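Skedley Furniture Reuse and Storage Project
Progress report to the Vivthorpe Fund, second reporting period
Prepared by Noreen Moriarty, project manager
Period ending April

1. Status

The project is on schedule for the main collection and repair activities and behind schedule on the storage survey. Spending is within the approved budget. No change to the end date is requested. One change to the budget lines is requested in section 6.

2. Collection and intake

The intake counter at the Rarkine building was open for the whole period. It accepted 175 items of household furniture. Chairs made up the largest group, followed by chests of drawers and small tables. Upholstered items without a legible fire label were refused at the counter, as agreed in the original proposal, and are not included in the total.

Each accepted item is weighed, tagged and entered in the intake log on the same day. The log was moved from paper sheets to a shared spreadsheet at the start of the period. Entries made on paper before the change have been copied over and checked against the tags. The check found 11 items with a missing or repeated tag number. All have been retagged.

Intake was uneven. The weeks before the end of the college term brought more items than the ground floor could hold, and the counter closed early on several afternoons. A booking system for large items has been in use since then. Donors of wardrobes, beds and dining tables now receive a two-hour window, and the loading door has stayed clear.

3. Repair workshop

The workshop ran with two benches until the third was delivered. Most repair time went on drawer runners, loose back panels and failed chair joints. Stripping and repainting are done only where the existing finish is flaking or cannot be cleaned.

The average time from intake to release is 12 working days. The target in the funding agreement is ten. The delay falls almost entirely between glue-up and final check, when items wait for a free clamp or for floor space. Extra bar clamps were bought from the consumables line. Racking for items under glue has been ordered and will go along the north wall.

Phetsri Joinery continues to supply offcuts for runners and panels without charge. Manee Phetsri also led seven evening sessions on joint repair – all were full – and has agreed to continue on the same terms through the next period. A short written guide based on the sessions is in draft. It covers joint types, glue choice and clamping times, and will be given to new bench staff on their first shift.

4. Delivery to households

Referrals came from the Skedley housing office and from two schools. Each household chooses from a list of available items, with dimensions, before a delivery is booked. Failed deliveries fell once stair and door widths were added to the referral form. The remaining failures were caused by missed appointments. A reminder message is now sent the evening before.

The van passed its inspection with one advisory on the rear tires. Replacement is planned for the next period and is covered by the vehicle line.

5. Storage survey

The survey asks households how they use the storage furniture they receive, and whether it suits the room. Its results will set the share of workshop time given to drawers, shelving and wardrobes next year.

Returns are below plan. The first version of the form was long, and many were sent back with the second page blank. A one-page version has replaced it. Early answers show a preference for low units that can stand under a window, and for separate drawers that can be assigned to different members of the family. Several respondents with young children asked for drawers that can be told apart without written labels.
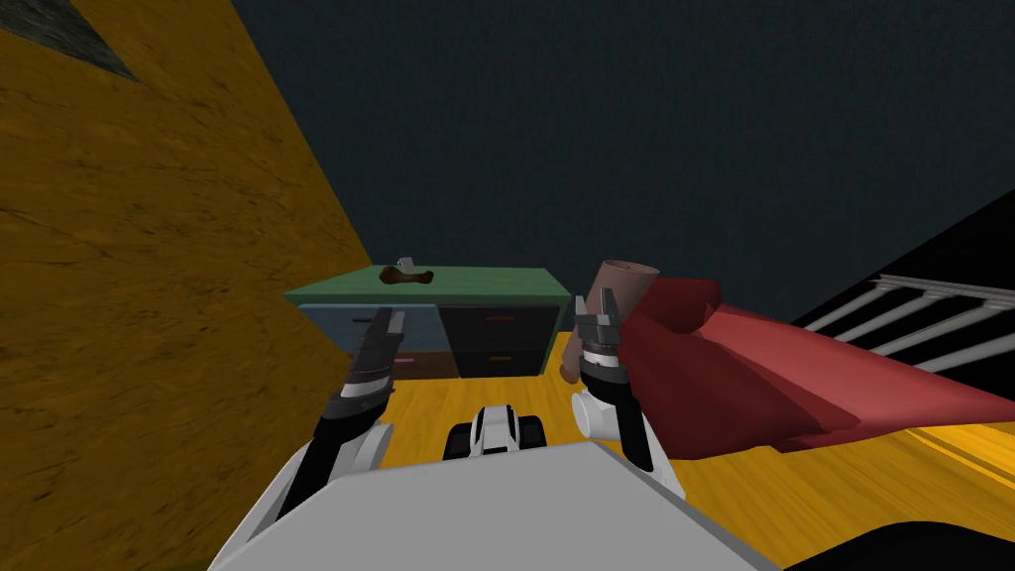

Figure 1. Low dresser with two light blue and two dark navy drawers, each with a different handle color.

Color marking will be tested on chests already in stock. Handles are inexpensive and can be changed in a few minutes, so the work can be done at the end of a normal repair. Drawer fronts will be repainted only if they need it for other reasons. The test units will be offered through the regular list, and the households will be asked the same survey questions as everyone else.

6. Budget

Staff, rent and vehicle costs are in line with the forecast. Consumables are over, as a result of the clamps and a rise in the price of wood glue. Printing is under, following the change to the shorter form. We request approval to move the unspent printing money to consumables. The total grant is not affected.

7. Next period

Install the glue-up racking and bring the average release time down to the target.
Complete the storage survey and circulate the results.
Finish the joint repair guide.
Replace the rear tires on the van.
Review the booking system before the next end-of-term peak.

The intake log and itemized spending sheet are attached separately.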